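Sandro Tedesco wrote on 28/09/2023:
> Did the two-handed bottle runs ever get written up?

Hi Sandro, and thanks for asking – they're in the Julholm notes now, with 500 demonstrations behind them. I was so pleased to see someone remember!

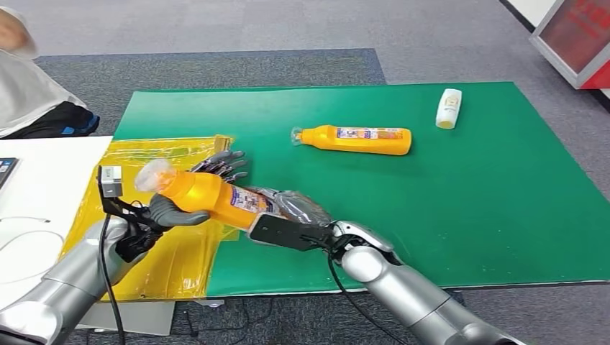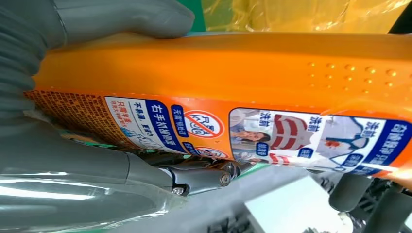 The orange bottle, from the head view and then from the wrist.

Did adding the wrist view help the policy?
It did, mostly with regrasping: 27 good trials out of 30, and the head view alone was well short of that.

Warm wishes to everyone at Dunleavy.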